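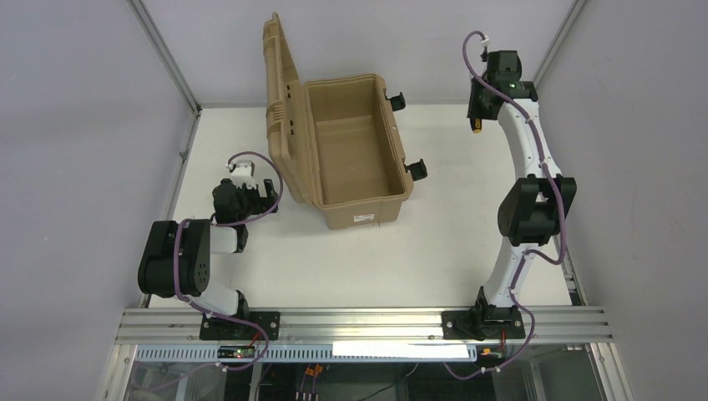
Lutix opens hard case hire and repair counter in Ziltulholm

Ziltulholm, August

Lutix is to open a counter for the hire, repair and resale of hard transport cases at its Keskinen building in Ziltulholm. It will serve musicians, survey firms, photographers, schools and anyone else who has to move fragile equipment and does not want to buy a new case for a single trip.

The counter opens with 2,321 cases on its books, in 19 sizes. Most came from Flultance, the equipment hire business that Lutix took over last year. Tan, black and grey are the usual colours. The large tan model with the ribbed lid and two black latches is among the cases on offer from the first day.

Cases go out empty. Customers can bring their own foam, or have it cut at the counter while they wait if the job is a simple one. A flat floor and plain walls make it easier to fit a block of foam without gaps, and staff will measure both the item and the case before cutting.

"People come in with a case that is perfectly sound apart from one latch," said Seija Kuusisto, who will manage the counter. "Up to now we have had to send those away to be mended. We can now do latches, hinges, handles and seals on site."

Repairs will normally take up to 7 working days. Cracked shells will be looked at one by one, and a shell that cannot be made safe will be stripped for parts. Old labels are removed before a case is sold on, but hire cases keep theirs so that they can be checked back in.

Heikki Laaksonen, managing director of Lutix, said the company expected to have 3,000 cases in stock by next summer. "Schools have asked us for smaller sizes and we are short of those," he said. "We will buy used ones in fair condition."

The counter will be open from 8 am to 4.30 pm. Hire is by the day or by the week, and a deposit is taken on all sizes. Cases should be returned with the lid closed and both latches fastened.

Notes to editors

Lutix hires out, repairs and sells transport cases and packing materials. Flultance customers with cases already on hire do not need to do anything, and their present terms will run to the end of the hire period.

Press contact: Seija Kuusisto, Lutix, Keskinen building, Ziltulholm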